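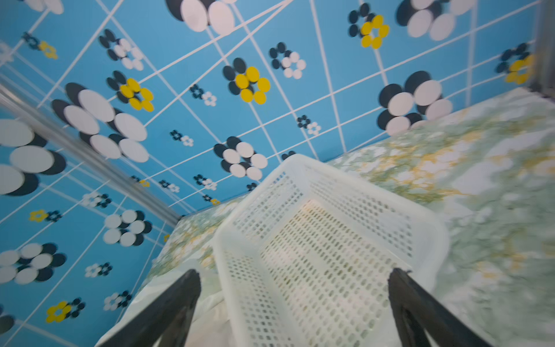
Anoma Matubbar

Notes for week four — drawing what repeats

Last time we got as far as stripes and checks, and I promised you we'd move on to patterns that go somewhere. So, three words for your notebooks: unit, repeat, drift. The unit is the smallest piece you'd have to draw to make the rest. The repeat is how you move it along (slide it, flip it, turn it). Drift is what your hand does to it after 60 copies, and I love drift, so please don't rub it out!

Warm-up first. Fill a strip of paper with one small shape, edge to edge, no ruler. Then do it again with the shape flipped every other time. Janaka asked me whether tracing is cheating. It isn't, but trace your own shape and leave your neighbor's alone.

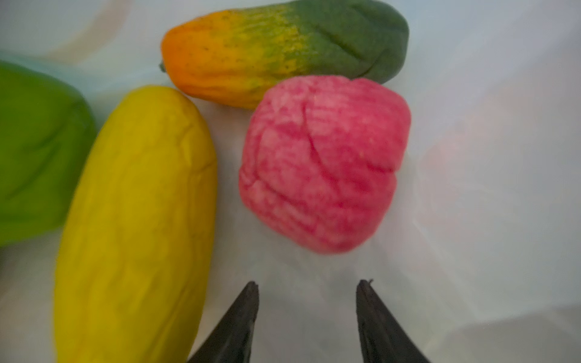
Soft fruit and vegetables on a white surface.

For the second half we'll look at patterns with no unit at all. Wood grain, puddles, marble, the skin on warm milk. You can stare at these for ages hunting for the repeat and never find it, and yet you'd know a fake one straight away. Why? Bring me your guesses.

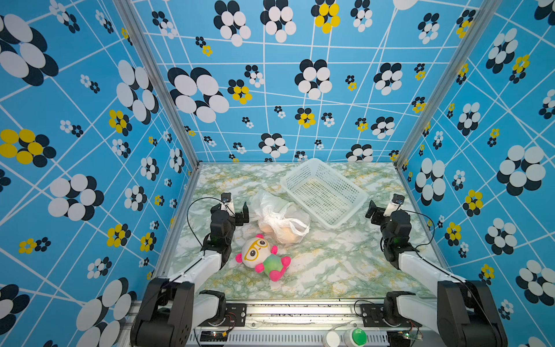 Homework is one page, half regular and half not, and I want the two halves touching. A green, white and gold marbled tabletop against blue walls with thin crossing lines and flower-like clusters of ovals is the sort of meeting I mean — one side swirls and the other is built from shapes you could sketch and use again. Pick colors you already own. Pencil is fine too, and if you run over onto a second sheet just tape it on the back with your name on both.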